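Home | Forums | Recipes | Members | Search | Log in

Forum: Puddings, Baking and Sweet Things
Thread: Treacle tart — breadcrumbs or oats?
Started by Anitha Thampi, 22/08/2018

Anitha Thampi wrote:

I've got myself in a muddle over treacle tart and I'd like some opinions before I waste another tin of syrup. My mother-in-law's recipe is in a notebook in pencil and half of it has rubbed off. What I can read is golden syrup, lemon, an egg, 109g of something (the word has gone completely, there's a tea ring on it) and a blind-baked case. I took the something to be white breadcrumbs and made it that way at the weekend, and it was nice enough but very sweet and a bit flat, and my husband said it wasn't the one he grew up with. Hers was chewier, he says, with a sort of flapjack edge to it.

So now I'm wondering whether it was oats. Does anyone put oats in a treacle tart? She lived near Sedinham most of her life, if that's any help, I know these things can be local.

The tin was a 23cm loose-bottomed one and I used shortcrust with half lard.

crumbledown wrote:

Breadcrumbs, always. If it's got oats in it you've made a flapjack in a pastry case. I'm sure it's lovely but it isn't treacle tart.

What bread did you use? Sliced white goes to paste. You want a proper loaf two or three days old, and don't whizz it too fine.

Nell_in_the_kitchen wrote:

Oh I can't agree with that at all! My gran made hers with oats and she'd have had words with anybody who told her it wasn't a treacle tart. Half crumbs and half oats is very common up our way (or it was, I suppose everyone gets them from the supermarket now). It does go chewy round the edge, just like you say, Anitha, so I think your husband's memory is sound.

Porridge oats though, the ordinary small ones. Jumbo ones stay hard in the middle and you feel as if you're eating a hamster's dinner.

Anitha Thampi wrote:

Thank you both. It was a sliced loaf, crumbledown, so that's me told. I had the end of a bag of Nillow flour to use up for the pastry too and I think I rolled it too thick, which can't have helped.

Nell, half and half by weight or by cupful?

Nell_in_the_kitchen wrote:

By weight. Oats drink up more syrup than you'd think, so let the filling stand ten minutes before it goes in the case, and if it's gone stiff put another spoonful of syrup in. I also warm the syrup with a knob of butter first, it makes it much easier to stir and you get more of it out of the tin.

geoffbakes wrote:

Can I stick up for cream? Nobody has mentioned it. A couple of tablespoons of double cream beaten in with the egg and the whole thing sets like a soft custardy toffee. I had it that way in a tea room in Geum years ago and I've never gone back. It takes the edge off the sweetness as well, which was Anitha's complaint.

crumbledown wrote:

Lemon takes the edge off the sweetness. Juice and zest of a whole one, two if they're small and mean. Cream is for pouring on top.

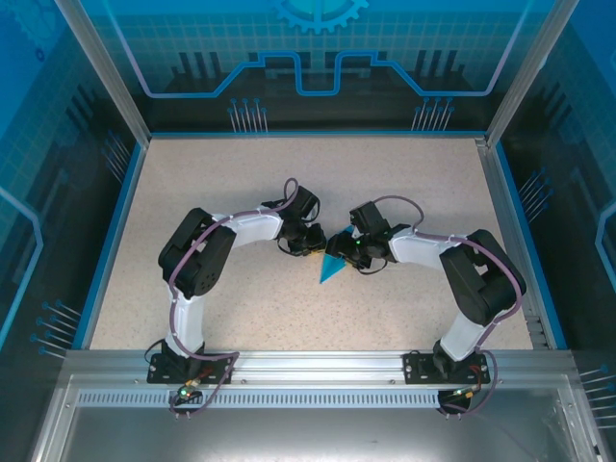
geoffbakes wrote:

We'll have to differ! I do use the lemon too, for what it's worth. My order is butter melted and left to go brown, syrup into that, then lemon, then crumbs, and the egg and cream last when it's cooled down a bit so you don't scramble it. The brown butter was an accident the first time — I was on the phone — but I do it on purpose now.

Oven at 180, then turned down to 160 after the first quarter of an hour. It should still wobble slightly in the middle when you take it out.

PatM wrote:

I've been reading this with a cup of tea and now I want treacle tart for lunch. Does anyone still use actual black treacle in it? We had a spoonful in ours at home, stirred in with the syrup, and it came out a lovely dark colour. I have tried without and I find it rather one-note.

Also, what are people doing about soggy bottoms? I've got an old Vuroder enamel plate that does a crisp base every time but it's too small for the family now, and every tin I've bought since has let me down.

crumbledown wrote:

One spoonful of black treacle I will allow.

For the base, heat a baking sheet in the oven while it warms up and stand the tin straight on it. Brush the blind-baked case with beaten egg and give it 2 more minutes before you fill it.

Nell_in_the_kitchen wrote:

Agree with crumbledown for once, the hot tray is the thing. I'd leave it longer than that with the egg wash though, mine would still be raw.

Anitha Thampi wrote:

Right, I've made it again! Half porridge oats and half crumbs from a stale bloomer, whole lemon, a spoonful of black treacle, 254g golden syrup (that number I could read), no cream, sorry Geoff. Hot tray underneath. I gave it 40 minutes and it could have come out a bit sooner, the rim had caught on one side where my oven runs fierce.

Husband had two slices and said "nearly". NEARLY. He now thinks there might have been ginger in it.

PatM wrote:

Ground or stem?

Anitha Thampi wrote:

He doesn't know, he was nine. I'm going to ring his sister.

geoffbakes wrote:

Try ground first, half a teaspoon. Stem ginger sinks and you get it all in one slice. And do have a go at the cream one of these days, even if you leave it till December and make it for visitors.

crumbledown wrote:

Ginger and oats. It's parkin now.

Nell_in_the_kitchen wrote:

Ignore him, Anitha, and let us know what the sister says. I've got half a bag of oats open and I'm making one tonight.

Filed under: Puddings, Pastry, Family recipes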